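Part 4: Getting the wall ready and sticking on your hooks

If you've jumped straight here from the contents page, go back and do the unboxing bit first, or at least find the little bag with the alcohol wipes in it. I've fitted the Kurkora hook set in my own place at Tildale and in a fair few others by now, and pretty much every hook that has ended up on the floor came down to a grubby wall or somebody in a hurry. (Me, the first time. I had a barbecue to get to.)

Before you start

Have a good look at the wall in daylight. Matte paint is the tricky one, as it grabs every fingerprint and gives the adhesive less to hang on to than gloss or tile does. Smudges, old marks, seams between boards, they all matter if a pad is going on top of them.

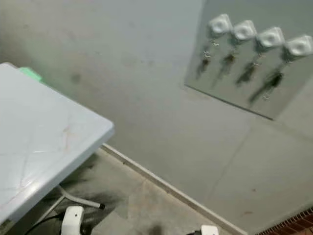

Matte grey wall with scattered smudges and a faint seam.

1. Pick your spot. Stay well clear of seams and anything flaky, and keep away from the stove if you're doing the kitchen.

2. Wash the area with warm water and a drop of dish soap. Skip the spray cleaners! Most of them leave a film behind, and it's exactly the sort of film these pads hate.

3. Let it dry, then go over it with one of the wipes. Give it 5 minutes before you touch it again.

4. Mark your line in pencil. I use a Hauser level, but any straight edge will do if your eye is decent.

5. Peel the backing from one pad only. Do them one at a time or you'll have sticky squares on your sleeve, the dog and the good chair.

6. Press hard with your thumb, middle first and then out to the corners, while you count slowly to 30.

Caution: don't hang anything for a full day. I know, I know. Leave them alone anyway.

Note: fresh paint needs longer than you'd think. The tin will say it's dry in a couple of hours, but I leave mine at least three weeks before anything sticky goes near it.

Loading up

Start light and work up over a few days. Each hook in the standard pack is rated to 2,000 grams, and I'd treat that as a ceiling you never want to visit, especially on paint.
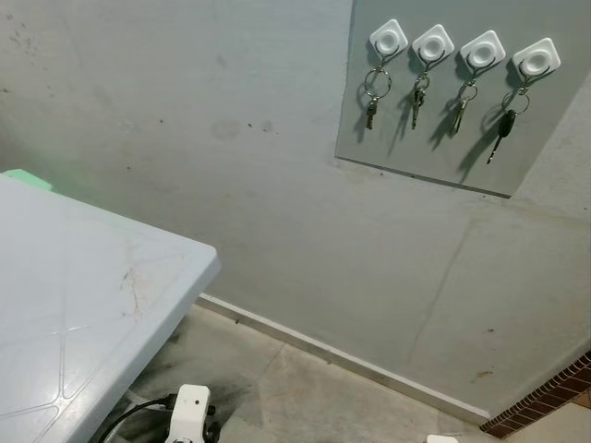 Wet raincoats are the ones that catch people out, because a coat that's fine in September sun weighs a heap more after a walk home in a downpour. Same goes for school bags. If it's heavy and it swings, put a proper screw in.

Taking one off again

Warm it with a hair dryer on low for a minute or two, then slide dental floss down behind the pad with a sawing motion. Don't yank it, you'll bring the paint with it. Any goo left over comes away with Zorer citrus remover on a rag, but try a hidden patch first as it can dull darker colours.

Spare pads are sold separately. Old ones can't be reused, whatever your brother-in-law reckons about rinsing them under the tap.

Last updated 13/04/2025. Part 5 covers the towel rail.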